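The cloth that does everything
Why muslin still earns its place in the airing cupboard, and how to fold it so it stays folded
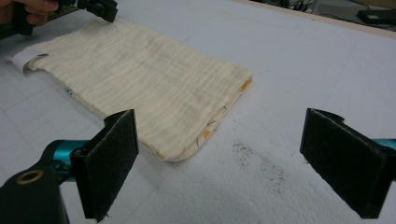

Cream muslin folded into a long rectangle, with a little of the orange print showing at the edge.

Ask anyone in Pullanton with a baby under one how many muslins they own and they will probably have to think. There is one on the radiator, one in the car, one under the pram and several in the wash. The rest are in a drawer, and the drawer is usually the problem.

Muslin is a plain weave, loose enough for air to pass through. A single layer is thin and dries fast. Put two or more layers together and you get the crinkled cloth sold as double gauze, which puckers in the wash and is meant to. Ironing flattens it for an hour or so and then the ridges come back. Most people give up after the first attempt.

The layered kind is harder to fold than a tea towel. The crinkle gives it stretch, so a cloth that looks square on the line can be longer one way than the other once it is on the table. Rounded corners make it worse, as there is no point to match to another point. Go by the long edges and let the corners fall where they like.

Start with the cloth face down and smooth it from the middle outwards with a flat hand. Don't pull. Bring one long edge over to the other, then smooth again. Fold once more the same way if the cloth is a big one, and stop there if it is going on a shelf. For a drawer, fold the strip in half and stand it on its edge.

Printed cloths raise a small question of taste. Some households fold the pattern in, to keep it from rubbing and fading. Others fold it out so they can tell a burp cloth from a face cloth at six in the morning. A fold that leaves a sliver of print showing does both jobs well enough.

Labels are worth a thought too. A stiff one will curl after a few washes and catch on the cloth above it when you pull the pile apart. Keep all the labels at the same end, towards the back of the drawer, or unpick them if you already know how the cloth should be washed.

The stall at Jalali, on the covered side of Pullanton market, sells muslin by the metre and keeps a basket of offcuts for 2 pounds each. They are unhemmed and will fray, but they make good straining cloths for jam and soft cheese. Gokau, two doors along, has finished cloths in packs of 4. The plain ones go first, usually by the end of January, when the new stock has not yet come in.

Wash before first use, on its own, and shake each cloth hard before hanging. Skip the fabric softener — it coats the threads and the cloth stops soaking things up. An old muslin, gone thin and soft, is still good for polishing glasses.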